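Chamado de manutenção predial - Edifício Palomino
Assunto: Escoamento lento e retorno de odor na prumada das copas
Solicitante: Úna Ó Riain, Administração
Responsável técnico: Eliécer Lozano, Mimley Serviços Prediais
Abertura: 2019-01-04
Situação: em acompanhamento

Relato inicial

A Administração comunica que as copas ligadas à prumada leste apresentam escoamento lento nos horários de maior uso, acompanhado de odor junto aos ralos de piso. O problema foi registrado em 3 pavimentos. Os usuários informam que a ocorrência se repete desde agosto, com períodos de melhora após a aplicação de desentupidor líquido. Solicita-se vistoria da rede e parecer quanto à causa.

Orientação preliminar aos usuários

Fica suspensa a aplicação de produtos químicos nas cubas e nos ralos até o encerramento deste chamado. Restos de alimento e óleo devem ser descartados nos recipientes próprios.

Registro de atendimento 1

Foi realizada inspeção do ramal horizontal no teto do subsolo, em tubo de 100 mm. Constatou-se acúmulo de gordura em trecho de 40 cm, imediatamente a montante da caixa de inspeção. A caixa de gordura encontrava-se acima do nível recomendado para limpeza. Segundo a planilha de controle, a última limpeza ocorreu há mais de 3 meses - intervalo superior ao previsto em contrato.

Providências executadas:
Limpeza manual da caixa de gordura e remoção do material por empresa licenciada.
Desobstrução mecânica do trecho afetado.
Reposição do fecho hídrico dos ralos de piso.

Registro de atendimento 2

A Administração informa que o odor cessou em todos os pavimentos, exceto no mais alto. O técnico verificou a coluna de ventilação e encontrou o terminal da cobertura parcialmente obstruído por folhas. O terminal foi limpo e recebeu tela de proteção do fornecedor Brereo.

Pontos de verificação nas copas

1. Conferir a vedação entre o sifão e a tubulação de parede.
2. Encher a cuba até a metade, liberar a água e observar se há borbulhamento no ralo de piso.
3. Examinar a válvula no fundo da cuba. Nas pias de cuba dupla, o exame é feito nos dois compartimentos. 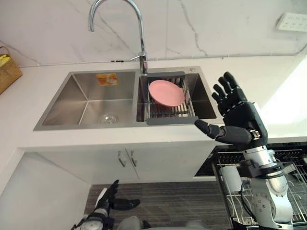 4. Lançar o resultado no sistema Flesel, com indicação do pavimento e nome do responsável pela verificação.

Pendências

Revisão do cronograma de limpeza da caixa de gordura - a cargo da Administração.
Envio do comprovante de destinação dos resíduos - a cargo da Mimley.

O chamado permanece aberto até o lançamento das verificações de todas as copas da prumada leste.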